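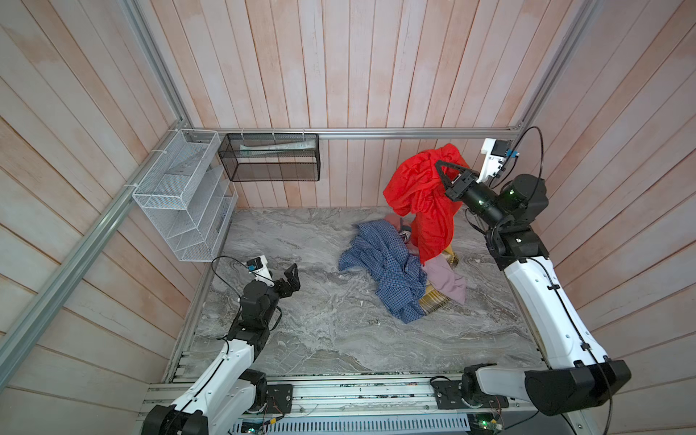 Cost the second arm before anything else, one reader of the earlier version of this page wrote, and leave the enclosure until the list of garments is settled. They had done it the other way round, with the walls built first, and found that the reach they needed did not fit between them.

We agree with the order. The notes on this page have been rearranged to follow it.

Trudico 601 two-arm garment handling cell
Supplied by Nandska. Bench version, for trials and small-batch work.

Summary

The Trudico 601 is a two-arm cell for handling loose clothes and cloth from a mixed pile. Both arms stand on a shared aluminium rail frame along one side of the work floor. Each arm has a two-finger gripper and its own wrist camera. The enclosure is supplied as a kit or built by the customer to our drawing.

The cell is sold for development, demonstration and method trials. It is not rated for continuous shift work. Customers who need a production line should use a trial on the 601 to fix their requirements and then ask for a separate quotation.

What is in the base price

2 arms with base mounting plates
2 two-finger grippers
2 wrist cameras with mounts and cables
Rail frame, aluminium, with fixings
Control computer and licence for one seat
Power supplies and mains leads
Printed drawing for the enclosure
One day of remote set-up

What is not in the base price

Enclosure walls and floor
Overhead or side camera
Table or stand
Replacement finger pads beyond the first set
Garments and test cloth
Site visit
Delivery outside the mainland

Quotations list these as separate lines. Please do not compare the base price with a competitor's installed price. The difference is usually the enclosure, the site visit and the spares.

Choosing between one arm and two

A single arm can pick a garment out of a pile and drop it in a bin. If that is the whole job, buy the single-arm version and keep the rail space free. The rail frame is the same part in both versions, and the second arm can be added later without drilling.

Two arms are needed when a garment has to be opened out, folded, passed across or held while another item is moved from under it. The two work areas overlap in the centre of the floor, and most of the useful work is done in that overlap. Place the supply pile there for trials. For sorting, place it nearer the arm that does most of the picking.

Adding the second arm later costs more than ordering both together. The extra cost covers a second delivery, a repeat of the calibration and a change to the licence. Budget holders who expect to need it within the same financial year should order it at the start.

Reach and working height

Check height as well as floor area. Long items hang a good way below the gripper when lifted, and the arm has to rise far enough for the lowest part to clear the pile. Bath sheets, dressing gowns and adult trousers are the usual problem items. A cell that handles shirts without difficulty may leave the ends of these trailing.

Send us the longest item on your list, laid flat and measured end to end. We will confirm in writing whether it can be lifted clear at the proposed mounting height. Where it cannot, the choices are a raised rail, a lower floor or a two-stage lift with both arms. The raised rail is the cheapest of the three if decided before the enclosure is built.

Cloth types and gripping

The standard fingers are suited to shirt cotton, jersey, light denim and fleece. They are less reliable on slippery linings and on very thin synthetic cloth. Thick brushed cloth is easy to grip and awkward to release, as fibres cling to the pads. Allow a short dwell after opening.

Pads wear at different rates. Denim and zips wear them fastest. For budgeting, assume 7 pad sets in the first year for a cell in daily use, and review the figure against your own records after that. Pads are sold in single sets and are fitted with a hex key.

Lint should be cleared from the fingers and from the camera windows at the end of each session. A dry brush is sufficient. Do not use compressed air near the camera connectors.

Cameras

The wrist cameras travel with the grippers. They give a close view of the cloth before and during a grip, and for that reason they cannot be relied on for the position of the whole pile. At short range a single fold can fill most of the view, and the nearest cloth may be out of focus. A fixed camera beside or above the floor is an option on the order form. We recommend it for every installation except simple single-item trials.

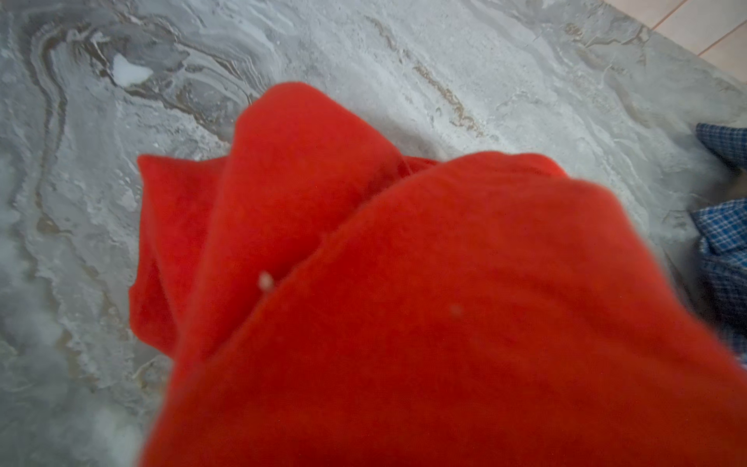 Wrist camera view: red cloth at close range, blue checked cloth at right.

The fixed camera needs a rigid mounting point. If the enclosure is built on site, include a cross-bar for this purpose in the joiner's or fabricator's quotation. A bar added afterwards tends to be fixed to whichever wall panel is nearest, and the panel moves when the door is shut.

Route wrist camera cables with enough slack for the full range of wrist movement. The cables are a wearing part. One spare for each arm should be held on site. Cables are not interchangeable with ordinary computer cables of the same connector type, and damage caused by substitutes is outside the warranty.

Floor and walls

The floor surface has three requirements: it must be flat, it must not snag cloth, and it must not be glossy. Printed vinyl, sealed board and tile effect sheet have all been used. A patterned floor is acceptable. If the vision software is your own, test it on the actual floor sample with the actual garments before paying for a full sheet. Checked and striped shirts deserve particular attention in that test.

Joints between two floor materials should be kept out of the main picking area where possible. A raised edge will catch a sleeve.

Walls may be timber, board or panel. Timber is the least expensive and is simple to fix accessories to. Leave the rail side accessible for maintenance. Customers often hang baskets, racks or shelf organisers on the walls as target places for sorted items; these should be drawn on the plan before the order is placed, with their depth as well as their width. A basket that projects into the swing of an elbow joint has to be moved, and the calibration repeated.

Power and services

One standard mains circuit is sufficient for the arms, cameras and control computer. Lighting should be on a separate switch. No compressed air is required. A wired network connection is required for set-up and recommended afterwards.

The emergency stop is supplied on a lead and must be mounted within reach of the operator and outside the reach of the arms. A risk assessment for the finished cell remains the duty of the site. We supply a template, which covers the arms and grippers only.

Lead times

Complete cell, two arms: 11 weeks from order
Second arm, added to an existing cell: 7 weeks
Finger pads and camera cables: held in stock
Enclosure kit: ships with the cell if ordered at the same time

Orders placed in February are normally scheduled before the summer shutdown. The control computer is the item most likely to change specification between quotation and delivery. Any substitute will be of equal or higher rating and will be notified in writing.

Preparing the budget

The following headings are accepted by most finance departments and match the lines of our quotation.

Capital: arms, grippers, rail frame, cameras, control computer
Building work: enclosure, floor, lighting, cross-bar
Set-up: remote day, site visit, calibration
Consumables: pads, cables, brushes, test cloth
Software: licence renewal, extra seats
Staff time: operator training, garment preparation, record keeping

Staff time is the heading most often left blank. Someone has to reset the pile between runs, check the fingers and write down what failed. In the Wastmont trial this took up more hours than the programming, and the second-year budget was redrawn to show it.

Test cloth should be bought and kept for the purpose. Include plain and patterned items, light and heavy, and at least one that is known to be difficult. Clothes borrowed from staff go home again, and results from one month cannot then be repeated in the next.

Trial hire

A complete cell can be hired from the Navaratnam depot before purchase. The hire charge includes delivery, the fixed camera and an enclosure with a sealed floor. Half of the charge is credited against an order placed before the hire ends. Hired cells are the same build as new cells but may show marks on the rail and mounting plates.

Ordering

Quote part 601 for the two-arm cell and 601-S for the single-arm version. State the longest garment, the floor material, the wall height and whether a fixed camera is wanted. Incomplete enquiries will be answered with the enquiry form. Quotations are valid for 2 months and are given without tax.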